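### 3.2 Small shelves and the things that end up on them

I came to this part of the study thinking I'd write about storage, and I ended up writing mostly about rows. Give people a low shelf and a handful of matching toys and they'll line them up, faces out, nearly every time. Mekdes Abera and I went through 100 shelf layouts in March, and the row won so easily that we stopped arguing over how to code it (we'd argued plenty before that!).
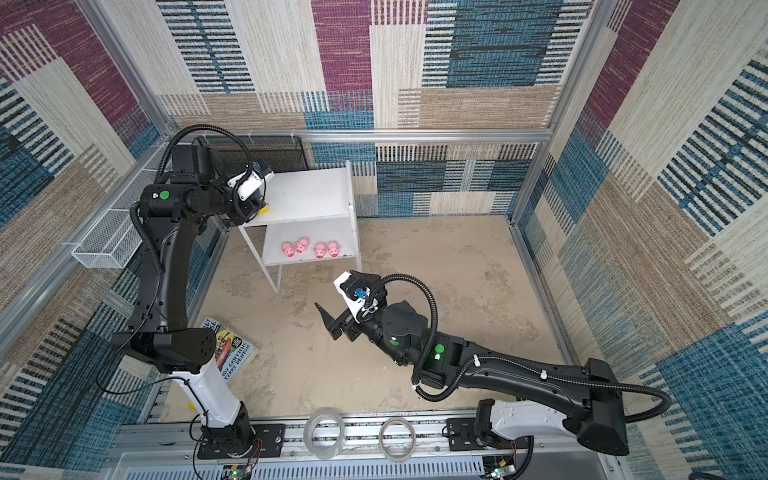
**Figure 2.** Four pink toy pigs in a row on the lower shelf of a white two-tier unit.

What interests me more is the spacing. A row is hardly ever even – two toys drift together, one sits a little apart – and it still reads as tidy. Lemlem Negussie calls this "close enough order," and I've borrowed the term for the rest of the paper. We only marked a layout as untidy when a toy faced backward or had tipped over, and 19 layouts got that mark.

The upper shelf is a different story. People treat it as a landing spot for odd items, the stuff that doesn't match anything else, and I'll get to those in Section 3.3, where Candela Calvo's notes on mixed shelves do most of the work.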